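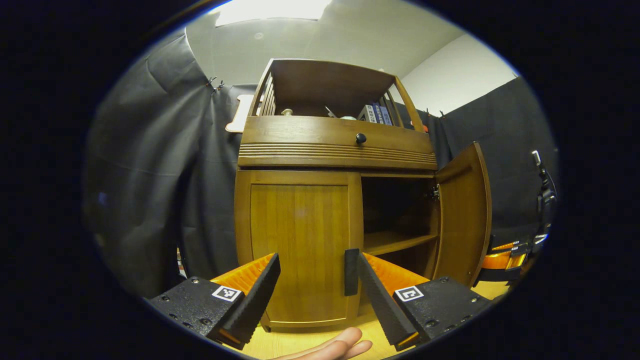

How much weight can a shelf in the lower part take?

Put the heavy stuff on the bottom of the cabinet and keep the middle shelf for lighter things like linens, paper, board games. We don't give a number for older pieces. Too much depends on the shelf pins and what's been done to them over the years.

Cabinet FAQ — Queiroz Secondhand Furniture

Updated 30 June 2023. Covers hutch cabinets, small sideboards, anything with doors and a drawer. For chairs and tables see the other page.

Can I keep books in the open hutch?

Yes, lots of people do. Stand them upright and fairly snug at one end so they don't lean. Not so tight you have to yank them out by the top of the spine. Leave the other end for keys, mail, whatever.

My hutch has slats on one side. How do I dust between them?

Dry paintbrush, soft one, two inches wide or so. Top to bottom. Then a barely damp cloth wrapped around a butter knife (dull side!) for the corners. Don't spray anything right at the slats, it pools at the bottom joint and you get a white ring.

Will sun hurt the books?

Over time, yes. Spines fade, blues go first in our experience. Slatted sides let light in too, so turn that side away from the window if you can.

The door won't stay closed.

Check these before you email us:
Is the floor level? Shim the front feet first, most of the time thats it.
Hinge screws loose? Snug them by hand. No drill.
Something sticking out past the shelf? A binder, a tray handle. Happens a lot.
Catch worn out? We sell replacements at the counter, bring the old one.

One door hangs lower than the other.

Hinges again. Open the door all the way, have someone hold the weight, tighten the top hinge and then the bottom one. If a screw just spins, the hole is stripped — wood glue and a couple of toothpicks, let it dry overnight, put the screw back in.

Can I swap the knobs and handles?

Sure. Knobs are easy, one screw from inside the drawer. Handles with two screws, measure center to center before you buy. Keep the old ones in a bag in the drawer, next owner may want them.

Drawer sticks. What do I use?

Plain candle wax on the runners. Not cooking oil, please. Wide drawers stick more when you pull from one corner, so pull from the knob. If it only sticks in humid weather leave it alone till fall before sanding anything.

How do I clean the grooves on a drawer front?

Old toothbrush, dry. Dust sits in the ridges and wax makes it worse, so go very light on polish there. If there's already a buildup, a little mineral spirits on a cotton swab, window open, wipe as you go. Try a hidden spot first.

It smells musty inside.

Doors open for a few days. Wipe down with a well wrung cloth, let it dry completly. Open box of baking soda on the shelf, change it weekly. Still bad? The back panel might be the problem, pull the cabinet off the wall and look.

Do you deliver?

Ritunport and Trestisham, $52 flat, ground floor. Stairs are $13 a flight on top. Farther out, ask. Empty the cabinet and take out the drawer before any move, ours or yours.

Do you buy cabinets?

Sometimes. Send measurements plus one picture with the doors open and one of the back. We mostly pass on anything over 300 pounds, can't get it through the shop door.

Returns?

Store credit, March sale items excluded. Bring the receipt.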